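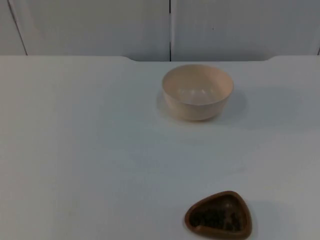
A small pale bowl and a brown dish on a white table.

Does the Five-Second Rule Work? Let's Be Suspicious

You drop a cracker. Somebody yells "Five-second rule!" and you scoop it up and eat it. Everyone seems to know this rule, and everyone seems very sure about it. But who made it up? And why five seconds? Why not four, or 11, or however long it takes to find your shoe?

When a rule sounds that handy, it's smart to get a little suspicious. People like rules that let them do what they already wanted to do. You wanted the cracker. The rule says you may have the cracker. Hmm.

What the rule is claiming

Let's say the rule slowly. It claims that germs on the floor need five seconds before they can get onto your food.

Think about that for a moment. Is a germ standing there with a stopwatch? Germs such as bacteria are living things so tiny that you need a microscope to see one. Most of them can't jump, and they don't chase crackers. They don't need to. When the food lands, it lands right on top of them, and some can stick the moment it touches.

Scientists have tested this by putting bacteria on surfaces, dropping food on them, and checking the food afterward. Some germs moved over in less than a second. More time often meant more germs, so the rule isn't complete nonsense. But there's no magic wall at five seconds.

Wet food, dry food

Time isn't even the main thing. In those tests, wet food picked up a lot more germs than dry food. Watermelon was terrible. Gummy candy did much better. Water helps bacteria move from one place to another, so a slice of melon on the floor for one second can end up worse off than a gummy bear that sat there much longer.

The surface counts too, and here is a surprise. Carpet looks like it should be the worst, with all that fuzz. Yet in one set of tests it passed along fewer germs than smooth tile did. Food only touches the tips of the fuzz. (It does pick up hair, so don't get too excited.)

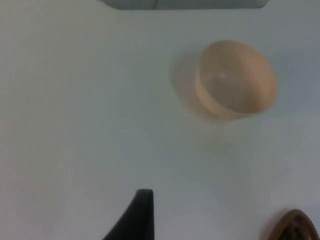
A small round bowl on a plain white tabletop.

"But it looks clean!"

This is the argument I trust least of all. A tabletop can look as white as paper and still have bacteria on it. You can line up 1,000 ordinary bacteria end to end and the line will only be a couple of millimeters long, shorter than a grain of rice. Your eyes are good at spotting crumbs and spilled juice. They are no good at all for this job.

It works the other way too. A floor can look dirty and have nothing on it that would make you sick. Most germs are harmless to healthy people, and lots of them live on your skin and in your belly right now. Looking just can't tell you which kind you've got.

What about blowing on it?

Hala Chamoun, who is 9, wrote to ask whether blowing on dropped food gets the germs off. Good question, Hala, and I'm sorry to say I don't believe it for a second. Blowing may move dust or a loose hair. Bacteria are stuck on much too well, and your breath has germs of its own. Kissing it up to the sky doesn't work either, no matter what your cousin told you.

Her friend Maysoun Awad wanted to know why she has eaten dropped food lots of times and never gotten sick. That's a fair point! Usually nothing happens. Your stomach acid kills many germs, and your body fights off others. But "it didn't hurt me" isn't the same as "the rule works." If you cross a street with your eyes shut and no car comes, you haven't shown that shutting your eyes is safe.

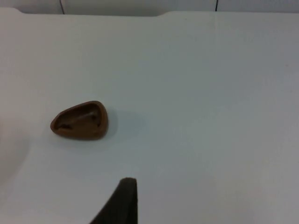
Try it yourself: the glitter drop

You can't see germs, but you can see glitter. Ask a grown-up before you start, and don't eat any of the food you test.

1. Sprinkle a thin layer of fine glitter on a tray.
2. Drop a dry cracker on it. Pick it up after one second.
3. Drop another cracker on a fresh patch and wait five seconds.
4. Do both again with slices of wet cucumber.
5. Look at all the pieces under a bright lamp and compare them.
6. Throw the food away and wash your hands.

Now be suspicious of your own test. Glitter isn't alive, and it's far bigger than a germ. Did every piece fall from the same height? Did you press down when you picked one up? Try it again and see if you get the same answer.

Words to know

Bacteria: tiny living things made of just one cell each.
Microscope: a tool that makes very small things look bigger.
Surface: the outside or top of something, such as a floor or a table.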